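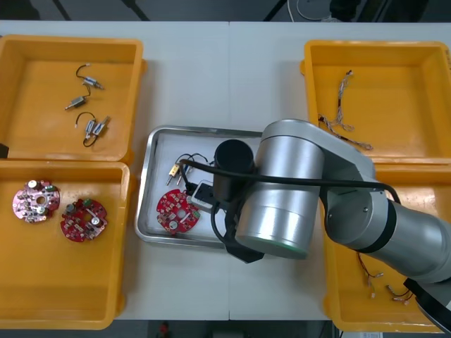 Skoden Kitstation – Kommissionieren und Beistellen von Elektronik-Kleinteilen

3. Juli 2025
Von Desta Tefera

Die Kitstation von Skoden ist ein zweiarmiger Arbeitsplatz für Betriebe, die Leiterplatten, kleine Motoren, Hubmagnete und vorkonfektionierte Kabelsätze in wechselnder Zusammenstellung bereitstellen müssen. Sie nimmt Teile aus offenen Schalen und legt sie in einer gemeinsamen Sammelschale ab. Angeboten wird sie als Kauf- und als Mietgerät. Den Vertrieb übernimmt Fundthorpe, die Programmierung vor Ort macht auf Wunsch Echeverri.

Aufbau

Gearbeitet wird auf einem weißen Tisch aus zwei Platten. Die Teile liegen in gelben Kunststoffschalen links und rechts, die Sammelschale aus Edelstahl steht dazwischen. Eine Vereinzelung, ein Rüttler oder formgefräste Einlagen gehören nicht zum Lieferumfang und werden für die unten genannten Teile auch nicht gebraucht. Die Schalen dürfen von Hand gefüllt werden, ein Ausrichten der Teile entfällt. Für empfindliche Oberflächen kann die Sammelschale mit einem Bogen Papier oder einem Tuch ausgelegt werden.
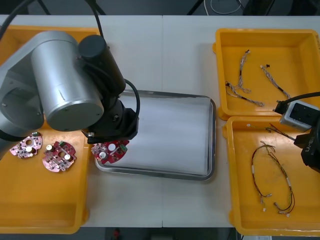 Runde Platinen mit Mittelloch greift die Station am Rand oder an einem ausreichend hohen Bauteil. Welche Bauteile dafür in Frage kommen, wird beim Einrichten festgelegt und im Teilesatz gespeichert. Bei dicht bestückten Platinen empfiehlt Skoden, den Rand zu verwenden, auch wenn der Griff dadurch etwas länger dauert. Die Greifkraft lässt sich je Teil begrenzen. Ein Satz Greiffinger reicht für alle Teile der Standardliste, ein Werkzeugwechsel während des Auftrags ist nicht vorgesehen.

Kabelsätze

Kabelsätze sind der aufwendigste Teil der Liste. Sie liegen nie zweimal gleich, und ein Ende mit Crimpkontakten darf beim Anheben nicht unter dem Rest des Bündels hängen bleiben. Die Handkamera nimmt deshalb vor jedem Griff ein eigenes Bild aus der Nähe auf. Gesucht wird eine Stelle, an der mehrere Adern parallel laufen, möglichst mit Abstand zu Steckern und Kontakten.
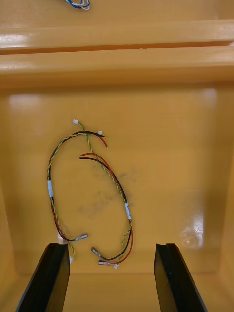 Beschriftungstüllen kann das System als Griffstelle verwenden, sofern sie fest sitzen. Verschiebbare Tüllen müssen im Teilesatz gesperrt werden. Der Kabelsatz darf gestreckt bis 700 mm lang sein. Längere Sätze sollten vorher gebunden werden – sonst schleifen die Enden beim Umsetzen über den Schalenrand. Mehrere Sätze in einer Schale sind zulässig, wenn sie nicht ineinander verschlungen sind. Erkennt die Station eine Verschlingung, hält sie an und meldet die Schale.

Hubmagnete und Motoren

Bei Hubmagneten wird der Rahmen gegriffen, nie der Stößel oder die Feder. Die Anschlussleitung bleibt frei und wird beim Ablegen nachgeführt.

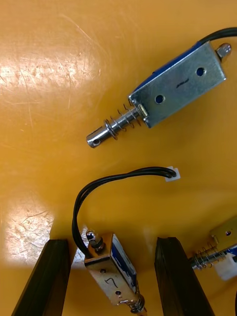 Handschriftliche Nummern auf dem Rahmen stören die Erkennung nicht, gelesen werden sie allerdings auch nicht. Wer einzelne Magnete rückverfolgen will, braucht die Option Codeleser. Motoren mit angelöteten Litzen werden am Gehäuse gefasst. Spiegelnde Kunststoffschalen sind erlaubt, bei starkem Deckenlicht hilft aber eine matte Schale oder ein Blendschutz über dem Tisch.

Technische Angaben

Arme: 2
Kabelsätze: bis 700 mm gestreckte Länge
Einrichtung eines neuen Teils: 90 Minuten
Gewährleistung: 2 Jahre
Bedienung: Tablet, Oberfläche in Deutsch und Englisch

Nicht geeignet ist die Station für Schüttgut wie Schrauben oder Unterlegscheiben und für Teile mit klebender Oberfläche. Das Einstecken von Steckverbindern gehört nicht zum Funktionsumfang. Für die Anbindung an das Lagersystem Plarow gibt es seit April eine Schnittstelle, die Auftragslisten übernimmt und fertige Sätze zurückmeldet. Preise und Mietkonditionen nennt Fundthorpe auf Anfrage. Für einen Versuch mit eigenen Teilen bitte von jedem Typ mehrere Muster einsenden, bei Kabelsätzen gern auch gebrauchte.

Weitere Produkte und Beiträge

Skoden Codeleser für die Kitstation
Ersatzfinger und Greiferbacken
Schalen und Einlagen, matt
Plarow-Schnittstelle: Einrichtung und Auftragslisten
Mietgeräte bei Fundthorpe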